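Ticket 2378
Project: Usari bedroom tidy-up, pick and place into basket
Component: grasp planner / depth filter
Status: open, waiting on retest
Opened by: Yesenia Ccori

Summary: planner puts the grasp height too low for soft items on the bed. Fingers go into the mattress and the force guard stops the arm.

Steps to reproduce: load the bed scene, basket at the pillow end, plush set on the sheet. Run the tidy task with default settings. Small items mostly go through. The yellow one is the worst.

Expected: fingers close on the item and the arm lifts to the basket waypoint.
What I get: "contact limit, descend phase" in the log, arm holds position until I clear it. Out of 21 runs on Sunday I had that on most of the yellow picks and on a few of the orange ones.

The release side looks fine to me. Basket pose comes from the Zetmont detector and the drop waypoint is computed from the rim, so the gripper goes in low with the item still held. I don't want anyone touching that part while fixing this.

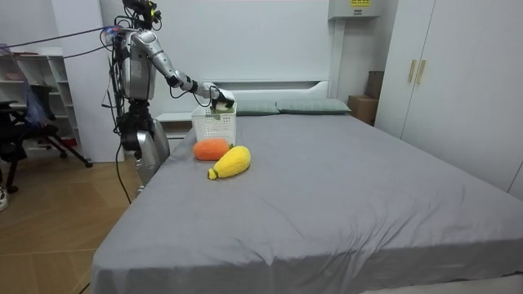 Eusebio Huanca: Agree the drop waypoint should stay as it is. Which surface is the planner using for the bed? If it's the plane fit, the fit includes the pillows and the basket base, and the height will be off near that corner. Please post the fit residuals and the version of Lutance you are on.

Yesenia Ccori: Plane fit, yes. Lutance is the current build, no local patches. Residuals are worst toward the pillows, as you guessed. I cropped the pillows out and reran. Better for orange, no real change for yellow.

I then looked at the segment masks. The plush and the sheet next to it get merged when the sheet has a crease, so the object height is taken from the low side of the mask. With a wide, soft item the planner thinks it has more depth to work with than it does. The descend target ends up under the sheet surface and the gripper just pushes the toy flat.

Settings during these runs:
depth filter window: 3 frames
descend timeout: 300 ms
contact limit: default
mattress compliance: not set

I tried raising the contact limit once. It only pushes harder – reverted.

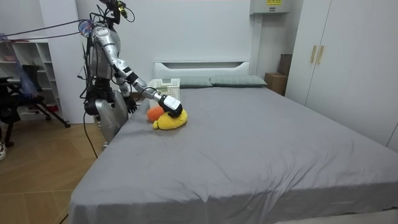 Eusebio Huanca: Set the mattress compliance first. When it's empty the planner treats the support as rigid and waits for a hard stop before it closes, and a bed will never give it one. After that, switch the close trigger from contact to height, measured from the top of the mask and not the bottom. There is a flag for it in the Cárdenas branch, grasp_ref = top. It hasn't been merged because the hard-table tests still need a rerun.

Yesenia Ccori: Pulled the branch. It builds, but the config loader rejects grasp_ref if the compliance field comes after it in the file. Swapped the order and it loads. I'll open a separate ticket for the loader.

Next: same item set, same sheet, compliance set, top reference on. Logs will be attached to this ticket after the retest.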